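Puertas abiertas en Vikormont
Tiempo de lectura: 1 min

Fui por los bocadillos, lo confieso. Maribel Cabrera me había jurado que en octubre, cuando abrían el taller, daban de comer gratis – y yo por un bocadillo cruzo la ciudad entera.
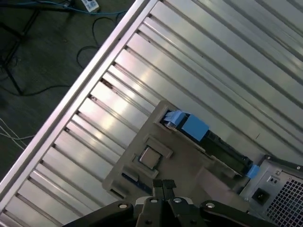
El turno de las 13

Nos pusieron detrás de una cinta, apretaditos, y Socorro Restrepo (bata azul, voz de maestra) nos presentó al brazo. Se llamaba Zapata, como mi suegro, y ya me cayó regular.

El ordenador estaba tumbado, con las tripas al aire, y la pinza negra apuntaba a la placa con los dos dedos casi juntos. ¡Qué silencio! Hasta el niño de delante dejó de darme patadas.

– ¿Qué va a sacar? – susurré.
– La memoria – dijo Maribel –. Esa tira negra larga, la de las pestañitas azules.

Y entonces me fijé mejor en la caja. El año pasado yo había dejado en un punto limpio el ordenador de mi padre, con sus cartas dentro, las que nunca me atreví a leer, y me entró una cosa en el estómago que no era hambre.

– Perdone – le dije a Socorro, levantando la mano como en el cole –, ¿de quién era?

Miró su hoja.

– Lote 1303. No pone más.

Zapata empezó a bajar, despacito, y yo pasé por debajo de la cinta.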